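Making the Lidded Pots

June 19, 2018

Several of you asked after the spring open evening how the small lidded pots are made, and whether the pattern would be shared. It will be. Lamai Inthanon has tidied up her notes and what follows is taken from them, with a few additions from the rest of us at the Unham making group.

The pot is a plain cylinder with a flat top. Set into the top is a square flap, which lifts to let you put in drawing pins, spare buttons, seeds or whatever else tends to roll off a bench. We wanted something that could be picked up with one hand and stood back down without thinking about which way round it went. A round pot does that well. A square one kept getting knocked at the corners.

The first version was called the Gatell, after the street where Lamai used to live, and it had a round lid that pushed on. It looked good but the lid was hard to get off, particularly for anyone with stiff fingers. The Wike came next and had a screw top. That took a long time to print and the thread filled up with dust. The present one is the Stelus, and it is the only one we are still making.

Most of the work on the Stelus went into the seam round the flap. If the gap is too narrow the flap fuses to the top and you have to cut it free with a craft knife, and that always leaves a mark. If it is too wide, seeds get into it. Lamai printed 19 test tops before she was happy, and most of those are now in use as coasters in the kitchen.

She also tried the flap in the exact middle of the top. It worked, but there was less room for a thumb, so she moved it a little to one side.

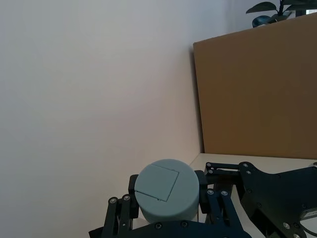

For the finish we have gone with matt. Shiny filament shows every fingerprint and every layer line, and the pots get handled a good deal. The pale blue-grey was the last of a reel bought in November and people liked it, so more has been ordered. White is also available. There was a vote for orange — you know who you are — and we may do a small run if enough people put their names down.

If you are printing your own, leave the pot on the bed until it has cooled completely. Clean the seam with an old toothbrush before you try the flap for the first time, and open it slowly. Do not put the pot in the dishwasher. Two have already gone out of shape that way and the flap will not sit flat again.

The file and the settings are in the shared folder under Stelus, with the older versions kept separately. Printed copies of the notes are in the tray by the door. If you would like a finished pot instead, write your name and colour on the sheet next to it. We can make 6 at a time on the larger printer, so there may be a short wait.

Lamai is now working on a taller one for knitting needles and would be glad to borrow a few pairs to measure.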